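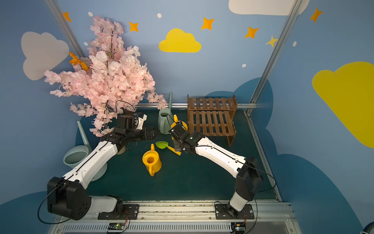
Four cans is three too many, according to Conceição Coelho, who has one can, has had it for as long as anyone on the course has known her, and waters the lot with it. She made the remark at the end of last week's session and it went round the room rather well, so these notes begin by taking it seriously.

Session 5: Watering cans, hand tools and where to put them

Reading before the session: Peixoto, the chapter on water. Skip the part on hoses unless you own a hose.

1. Do you need more than one?

Conceição is right if your garden is all of one kind. A row of established shrubs doesn't mind what you pour on it. Seedlings mind a great deal, and so do houseplants, or at any rate the carpet underneath them does. Most of us end up with a large can for outdoors and a small one for indoors. After that we are buying colours. Sage green, mint blue and orange-yellow are all perfectly good colours, and none of them has ever helped a tomato.

Bilik's handout from the April workshop recommends a separate can for feed. I agree with this one. Write FEED on it in letters you can read without your glasses. Weedkiller, should you use it, gets its own can too, kept somewhere else entirely, and never borrowed "just this once".

2. The spout

A long thin spout gives a slow, narrow pour and reaches past leaves to the soil. It suits pots on a shelf, pots behind other pots, and anything under a low, spreading branch. It is hopeless for a vegetable bed, where you will stand until dusk.

A short wide spout empties quickly and needs a rose on the end for anything younger than you would like. Point the rose upwards for seedlings so the water falls as a shower. Start pouring to one side of the tray, move across, and stop on the other side. The first and last dribbles are the heavy ones and they dig holes.

3. Weight

A litre of water weighs a kilogram. Everybody knows this and then fills a ten-litre can to the brim and carries it up steps. Two half-full cans, one in each hand, are kinder to the back than one full can and a lean. This is the strongest argument I have for owning a pair, and I put it to Conceição, who said she had perfectly good steps and took two trips.

Fill a can with the rose off — bits from the butt will block it — and put the rose back on before you set out.

4. The trowel

For pots and window boxes a small trowel will do nearly everything. Check the neck, where the blade meets the handle. That is where cheap ones bend, generally on the second stone. Zalberg and Burov disagree at some length about blade width (both papers are in the folder). For our purposes, narrow for planting plugs and bulbs, wide for shifting compost, and if you have only one, narrow.

Wipe it after use. Don't leave it on the ground next to whatever you were watering. It will be trodden on, or it will be there in spring.

5. The rack

A slatted rack is the least exciting thing you will be asked to think about this term. Air gets under whatever stands on it and drips go through. Wooden slats last longer if the rack itself is raised a little from wet ground and brushed off now and then. Empty cans stored upside down on slats drain properly and don't breed mosquitoes. If the spout won't allow that, tip the can on its side.

Small tools go at one end, cans at the other. You are free to arrange this differently, but write down what you did, as you won't remember.

6. Artificial plants

These came up in questions, so a short note. An artificial cherry blossom in full pink needs no water, no feed and no pruning, and is never bothered by frost. It does need dusting. Use a soft dry brush, begin at the top and let the dust fall on the branches you haven't done yet. Take off any clip-on butterflies first and put them somewhere you will find them.

Marks will not be awarded for watering it.

Exercise for next time

Take the can you use most. Fill it, pour it slowly into a bucket through the rose, and note whether the water comes out evenly all round. If it doesn't, unscrew the rose, rinse it backwards under the tap, clear the holes with a pin and try again. Bring the can with you, empty please. Last year several people brought theirs full, on the bus.

Anyone with a second can is asked to bring that too, and to sit well away from Conceição.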